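Iltthorpe Community Learning Centre
Frequently asked questions: evening and daytime short courses

When do enrolments close?
Enrolments for the autumn program close on 23rd February. The spring program opens in October. If a class still has places after the closing date, we take late enrolments at the front counter only.

How much does a course cost?
Most eight-week courses are $200. Concession card holders pay $70. Single-session workshops are priced separately and listed in the program guide.

Can I get a refund?
Yes, if you cancel at least 3 business days before the first class. After that we can offer a credit towards another course – it stays valid for a year. If we cancel a class, you get the full amount back.

Where are classes held?
Languages and computer skills are at Iltthorpe. Drawing, calligraphy and bookbinding are at the Limbridge annexe, behind the library. Parking at Limbridge is free after business hours.

Do I need to bring anything?
Bring a notebook and something to write with. Textbooks for language courses are extra and can be ordered when you enrol. Calligraphy students get a supply list by email.
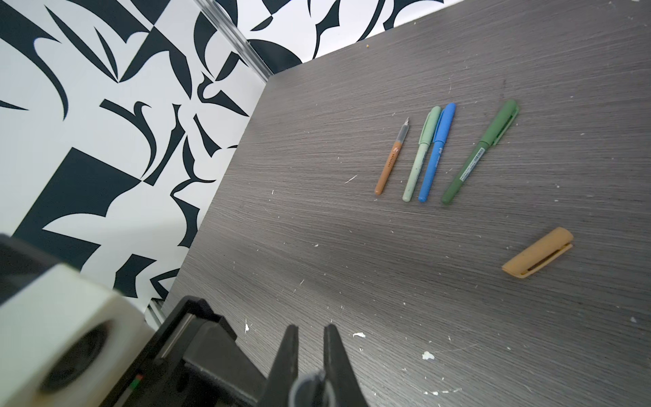 Is there a minimum age?
You must be 16 or over for evening classes. Under-18s need a parent or guardian to sign the enrolment form.

What if I miss a class?
Let the office know and we will send you the handouts. We can't offer catch-up sessions, and fees are not reduced for missed weeks.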